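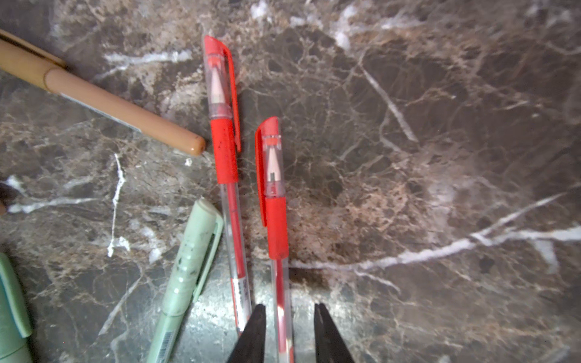
3.3 Writing implements and the counter surface

The public counters examined in the Prustiteo study are furnished with writing implements that belong to the building and are meant to stay in it. In the three weeks of observation at the Ristska service hall, over 70 such implements passed through the counters. Gel pens and markers made up most of the stock, with ballpoints and pencils kept mainly at the form-filling tables near the entrance. This section describes the implements, the stone on which they are left, and the way in which the two together affect how easily a visitor finds the item he or she wants. The handling routines of the staff are treated in Section 3.4.

The counters at Ristska are topped with polished dark marble. Figure 3 gives a view of pens and markers lying on stone of this kind, with red gel pens toward the middle, a tan pen, and green markers. The stone is mottled in brown, grey and tan and is crossed by a close net of thin pale veins, with a few heavier white streaks. The pattern matters for the present study in two respects. It supplies a large number of narrow, light-colored lines that are comparable in width to an ink refill or the edge of a clip, and it contains patches of color that come close to those of several common pen bodies. A tan pen on such a surface is in a different position from a red one, even when both are of the same length and are left at the same distance from the visitor.

Red was the color most often named by counter staff when they were asked which implements were easy to keep track of. The red gel pens in Figure 3 have caps of translucent red plastic with a solid red top, and a red grip section below. The barrel, on the other hand, is clear, and only the thin refill inside it carries the color. Seen against plain white paper, a pen of this type reads as a single object from end to end. On veined stone the cap and grip remain distinct while the barrel admits a good deal of the background. Several staff members told us that they looked for "the red part" and took hold of whatever was attached to it. We adopted the term anchor region for the part of an implement that a person reports using in this way, and we return to it in the discussion of search times in Section 4.

The pale green markers present the reverse case. Markers were generally described as easy to find, and the reason most often given was size. Color was seldom mentioned. When staff were asked to name the color of the markers on the counter nearest to them, without looking, a number of them hesitated between green, blue and yellow. The same question about the red pens produced no hesitation. It would be unwise to draw much from this, given that the question was put informally and the stock differed from one counter to the next, but it is consistent with the view that a large object does not need to be remembered by its color.

3.3.1 Classification used in coding

Each implement in the stock was assigned to a class before observation began. The classes were kept broad so that a coder standing at a reasonable distance from the counter could apply them without handling the item. A gel pen was defined as a pen with a visible gel refill or, where the barrel was opaque, one entered as such on the supply list. A marker was any felt- or fiber-tipped implement, including highlighters. Pens that fitted neither definition were coded as "other pen" together with their main body color. The tan pens supplied to the Au branch fell into this last class, and we have kept the same coding for pens of that color throughout, including in Figure 3, where the type of tip was not part of the record.

Four states of an implement were coded: in its holder, on the counter, in the hand, and elsewhere. The state "on the counter" was further divided by cap. A capped implement was considered ready for storage. An uncapped one was considered to be in use even when no person was holding it, on the grounds that visitors frequently put a pen down in order to turn a page or look for an identity document and then took it up again. Retractable pens were treated as capped when the tip was withdrawn. In practice coders were sometimes unable to judge this from where they stood, and the entry was then left open.

Orientation was recorded only in outline. Preliminary sessions had shown that two pens of the same type, when put down by the same visitor or by a couple filling in one form together, tend to come to rest close to parallel. The gel pens in Figure 3 lie in this manner, with a narrow strip of marble between them and the capped ends pointing the same way. Clips complicate the matter. A pen with a long pocket clip will not roll far on a level surface, and the side on which the clip lies decides how the pen sits. In the figure the clips face inward, each toward the neighboring pen. No effort was made to code the clip side during the main observation, although a later study with fewer items might well do so. Where two implements of one type lay within a hand's width of each other, they were entered as a pair, and the pair was kept as a unit until one of its members was moved.

Pairs proved more troublesome than expected. A visitor who finds two identical pens together has no ground for preferring one, and staff clearing the counter tended to pick up both in a single movement. The coding sheet, which allowed one line per implement, therefore received two entries with the same time, and the two were not always written by the coder in the same order. In the final data set such entries were merged and marked. The merging affects the count of movements but has no bearing on the times given in Section 4.

3.3.2 Condition of the surface

Polished stone is chosen for public counters largely for its resistance to wear and its appearance, and the supplier's guidance at Ristska concerned cleaning only. The building manager, Hurance, had the counters wiped at opening and again in the early afternoon. Implements were lifted to the rear ledge for this purpose and afterwards returned, usually to the holders but at times directly to the stone. Observations made within a short interval after wiping were flagged and excluded from the comparison of positions, as the layout at that point reflected the work of the cleaner.

Reflections from the ceiling lights were noted by coders at two of the counters. A reflection on polished stone can pass for a white streak in the pattern, and the reverse error also occurred. One coder entered a pen as present on the basis of what proved, on approach, to be a vein in the marble. The error was corrected on the sheet and is mentioned here only as an indication of how closely the pattern can resemble the objects under study. Small print on barrels could not be relied upon at all. Labels and lettering were, as a rule, too small to be read from the coding position, and brand was taken from the supply list wherever it was needed.

A second difficulty concerns clear plastic. In a clear-barreled pen the parts that carry color are separated by lengths that do not. At the far end of such a pen there is often nothing more conspicuous than a label. When a form or a sleeve covers the cap, what remains in view is a thin line of ink on a patterned ground, and several coders reported having missed pens in this situation. The number of omissions cannot be known. Comparison with the evening stock check suggests that it was low on most days – the check on Apr 24, 2016, a Sunday on which the hall was closed to the public and the full stock could be laid out, found 13 implements fewer than the sheets implied, and the greater part of these were later located at the form-filling tables.

3.3.3 Comparison surfaces

To separate the effect of the implement from that of the stone, the same stock was placed for a part of each observation day on plain mats supplied by Hurance. The mats were matte and of a uniform light gray. They covered the working part of the counter and left the stone visible at either side. Visitors accepted them without comment for the most part, though some moved the mat aside in order to write on the harder surface, and a few set their pens down beyond its edge. Implements left beyond the edge were coded as lying on stone.

The Au branch has laminate counters in a single pale color and was included as a second point of comparison. Its stock differs from that of Ristska chiefly in the share of gel pens, which is smaller, and in the presence of the tan pens mentioned above. A limited number of these were brought to Ristska for the final part of the study so that a body color close to that of the marble would be represented on both surfaces. They were introduced gradually, and the staff were informed. Visitors were not, and the notice displayed in the hall stated only that the use of the counters was being observed and that no personal data were recorded.

The placement of implements at the start of each session followed a fixed plan in which every class appeared on both the left and the right side of the counter. After the start no item was moved by the observers. The plan, the coding sheet and the list of merged pairs are given in the appendix, along with the dimensions of the mats. Search times by class and surface are reported in Section 4.1, and the separate analysis for implements with clear barrels follows in Section 4.2.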